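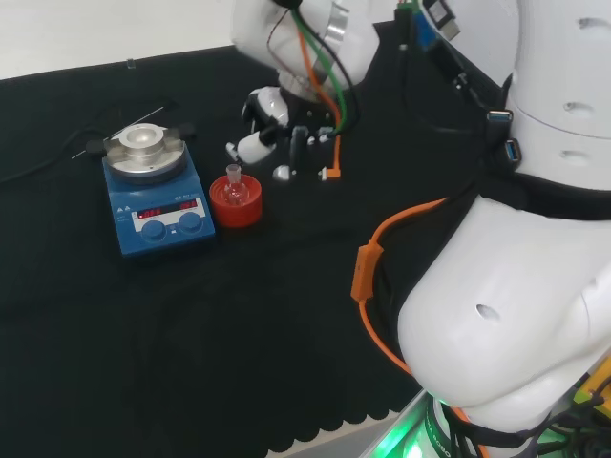
Skastel is a task planner for bench robots, written mainly by Sosina Gashaw and maintained under the Kestent project. Takes a written lab procedure, breaks it into arm moves, checks each one for reach and collision before anything runs. Typical test setup is a hotplate stirrer with a round-bottom flask parked in a red holder beside it – clear glass, which the depth-based perception module handles poorly. Cables hanging near the gripper are modeled as a padded volume, not tracked.

Architecture

Three processes. Planner at 35 Hz, controller at 200 Hz, plus a logger. Grasp poses come from Seyoum, a seperate library; older releases used Skidach, dropped in February for slow startup. Plans are stored as plain text and can be edited by hand.

Limitations

No force feedback in the planner. Dial settings have to be entered by the operator, digit readers still experimental. Replanning after a failed grasp starts from from the last saved step – the test suite (116 cases) covers only single-arm recovery.

See also: Kestent, Seyoum, motion planning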